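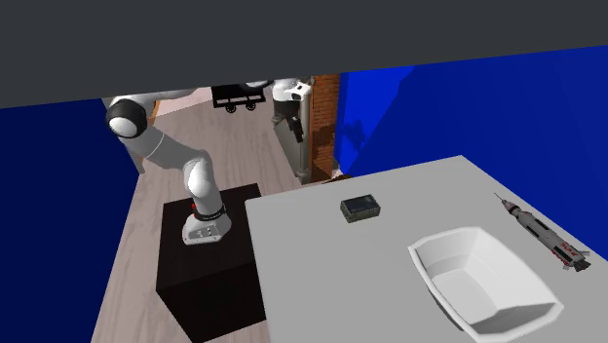
**Call for participants: remote study on judging robot policies in simulation**

The manipulation group at Estwood is looking for people to take part in a study on how well simulated tests predict the behavior of a real robot arm. The study is done from home, in a web browser. It begins in August and stays open until all places are filled.

**What we study**

When a research group trains a new control policy for an arm, it must be tested many times. On real hardware this is slow. In our project, called Plerka, we run the same policy in a rendered room and on the real arm, and we compare the two results. In our first round we collected 1,155 simulated episodes. After we removed those with physics errors, 1,041 remained for scoring.

The automatic score in the simulator checks only the final position of the objects. Human viewers often disagree with it. For example, a viewer may call an episode a failure when the arm pushes an object into a bowl by accident, but the automatic score accepts it. We want to measure this disagreement and learn which kinds of episodes cause it.

**What you will do**

- Read a short guide and rate a few practice episodes.
- Watch 72 short episodes of an arm working at a table with objects such as a bowl, a small case and a toy rocket.
- For each episode, read the written instruction, then mark success, partial success or failure.
- Write one sentence when you choose partial success.

The work takes around three hours. You can stop and continue later, but please finish one block before you close the browser. Each block can be watched only once.

**Who can take part**

We need 40 participants. Half of them should have worked with robot arms before, in a laboratory or in a factory. The other half should have no such experience. You must be at least 18 years old, read English without difficulty, and use a screen larger than a phone. Persons who rated episodes in our earlier study, Petek, can unfortunately not join, as some of the tasks are the same.

**Payment and data**

Participants receive a gift card after the last block. If you leave earlier, you are paid for the blocks which you completed. We store your ratings, your comments and the time spent on each episode. Your name is kept apart from the ratings and will be deleted when the payments are finished.

**How to apply**

Please write to Iona Urquhart at the Clenden office of the group, with "Plerka raters" in the subject line. Tell us in two or three sentences if you have used a robot arm, and which kind of work you did with it. Please do not send a full CV. You will receive an answer also if your half of the study is already full.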